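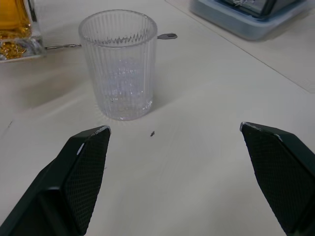 Department of Automation Engineering, Kemeys Technical College
Course handout 6: Planning and budgeting for a tabletop manipulation station
Prepared by Urszula Czerwiński; laboratory notes by Wiesława Walczak

6.1 Purpose of this unit

Students will prepare a purchase plan for one tabletop station with a single arm and a two-finger gripper. The plan must be detailed enough for the purchasing office to act on it without a follow-up meeting. Prices used below are the department's planning figures for the current term. Students should replace them with written quotations before submitting the final version in August.

6.2 Begin with the task list

A budget that starts from a catalog tends to pay for reach and payload the station will never use. Write down the objects first. Household tabletop work brings in items with very different demands: a ribbed glass tumbler with a thick base, a thin metal fork lying flat behind it, a square glass jar. None of these is heavy. The cost lies in gripping and sensing them.

Clear glass is difficult for many depth cameras, and a fork seen through a tumbler is more difficult still. If transparent objects are on the task list, the plan must include time for a camera trial before purchase. A supplier who will not lend a unit for trial should be marked down accordingly.

6.3 Capital items

Arm and controller. Use the quotation in full, including the cable set and mounting plate. Skotuto and Wisau list these separately, and the two totals cannot be compared until they are added back in.

Gripper. Planning figure: $1,169. Check that the opening clears the widest object with the fingers fully apart, and that the fingers can come down close to the table on both sides of it.

Wrist camera and bracket. Planning figure: $400. Confirm that both fingertips remain in view across the full stroke.

Table and surface. A pale matte top is preferred. It makes small debris easy to notice between trials and keeps reflections soft.

6.4 Recurring items

Finger pads are consumables. Crosshatch pads give a good hold on smooth glass, but the texture wears down, and a replacement set is carried at $278. Budget two sets for the first year. Scuffing of the finish at the fingertips is cosmetic and is not grounds for replacement.

Glassware should be bought in quantity from one supplier, so that a broken tumbler can be replaced by the same model. Record the model name in the plan.

Software support from Vudon is charged per seat and renews each August. Enter it as a recurring cost even if the first year is included in the purchase price.

6.5 Contingency and approval

Any plan with a total over $3,000 requires two competitive quotations and the signature of the laboratory supervisor. Contingency is entered as its own line — it may not be spread across other items. Shipping, installation and operator training are likewise listed separately.

6.6 To be submitted

Task list with object dimensions and weights.
Itemized capital costs, with quotations attached.
Recurring costs for three years.
A one-page note on any item left out of the plan and the effect on the task list.

Drafts may be left with Wiesława Walczak in the laboratory office before 4:00 p.m. Comments will be returned in writing.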